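Lykkegaard Office Refresh: Progress Report for October
Prepared for the Tritside fund by Lahcen Mahrous

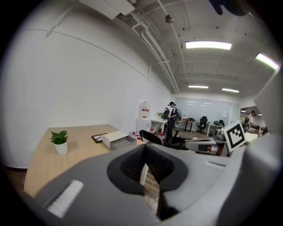
Well, we have had a good month, and I'm so glad to be able to tell you that the water corner is in use at last! The dispenser stands along the white wall, with the little table and its plant next to it (the plant came to $57 with delivery, a bit more than I'd hoped). We still have $440 in hand for the second desk, and Gronelbridge should send their price by Wednesday.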